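Equipment Review: Siltach Hand-Guiding and Remote Teaching Kit
Prepared by the Redela Technical Training Center, Equipment Evaluation Office
March 15, 2024

Summary rating: Recommended, with reservations regarding the remote controller and the documentation.

Scope of the review

The Siltach kit allows an operator to teach a collaborative arm a task in two ways: by taking hold of the arm and moving it through the motions, or by driving it from a separate station with a handheld controller. The Center purchased one kit at the published price of $4000 and evaluated it over nine weeks. The purchase was made from the ordinary equipment budget, and the supplier had no part in the preparation of this review.

Our interest was specific. The Center teaches the disassembly and repair of office computers, and we wished to know whether instructors with no programming background could record usable demonstrations of bench work on a desktop tower. Readers seeking an evaluation for welding, palletizing or painting should look elsewhere.

Contents of the kit

The kit consists of a wrist-mounted guide handle, a handheld controller with a base station, a foot switch, a license for the Ginuvgate recording software, and a printed manual. The arm, gripper and computer are not included. Installation took one working day, most of it spent on network settings. The guide handle was fitted with ordinary hex keys, and the bolt pattern matched our arm without an adapter.

Teaching by hand

Hand guiding is the stronger half of the product. With the foot switch held down, the arm moves freely and stops promptly when the switch is released. Staff with no previous experience were recording short motions by the end of their first session. The handle is well shaped, and a long session does not tire the wrist unduly.

Fine positioning requires more patience. There is a slight resistance at the start of each movement, and the operator tends to push through it and overshoot. In a computer case, where memory modules, cards and cables leave little clearance, this is a material concern. The software offers a "slow guide" setting that reduces the effect considerably. We recommend that it be made the default for any work inside a chassis.

The Center's bench carries a fixture plate beside the computer, so that the operator works to the same layout in every demonstration. The kit does not include such a fixture, and the manual does not mention one. Purchasers should plan to make their own.

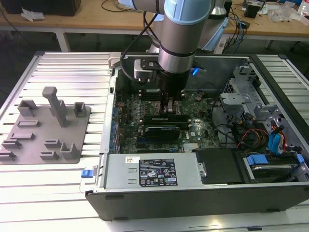
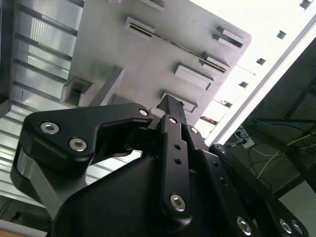 Teaching by remote control

The handheld controller is intended for situations in which the operator's arms would block the work or the operator should remain at a distance. Its motion is smooth, and the delay between hand and arm was not troublesome on a wired connection. On the wireless connection we observed occasional pauses, and we discontinued its use after the second week.

The principal weakness is the lack of any sense of contact. The controller vibrates when the arm meets resistance, but the vibration is the same for a light touch and a firm press. Operators learned to depend on the camera views, and two of them asked for a larger monitor. Removing a part by remote control took up to 12 minutes in early attempts. The times improved with practice, although hand guiding remained faster for every operator we tested.

Rotation of the wrist is assigned to a small thumb wheel that is easily moved by accident. It may be locked in the settings menu - a step we now require before each session.

Recording software

Ginuvgate stores each demonstration with its camera views and joint positions on a common timeline. We recorded 2431 demonstrations during the evaluation, including failed attempts, and lost none of them to software faults. Labels may be added during recording with the foot switch or afterward at the desk. The search function is basic. It will find a label but cannot combine two labels, and an instructor looking for failed attempts on one particular part must scroll.

Trimming deserves favorable mention. The start and end of a demonstration can be moved without altering the original file, and a trimmed copy may be replayed on the arm at reduced speed for checking.

Documentation and support

The manual is accurate on installation and thin on everything else. The chapter on remote teaching occupies four pages and omits the thumb wheel lock entirely. Support requests were answered courteously, usually by the next working day. A revised manual is promised for July.

Comparison

The Center previously used the Chareonsuk teaching handle, which is less expensive and offers hand guiding only. Its handle is heavier, and its software does not keep camera views together with the motion. For a program that needs only simple pick and place demonstrations, it remains a reasonable purchase.

Recommendation

The Siltach kit is approved for use in the Center's bench courses. Departments ordering it should use the wired connection, set aside one day for installation, and schedule hand guiding before remote control in the training of new operators. Requests to borrow the evaluation unit should be sent to the Equipment Evaluation Office with the proposed dates and the model of arm to be used.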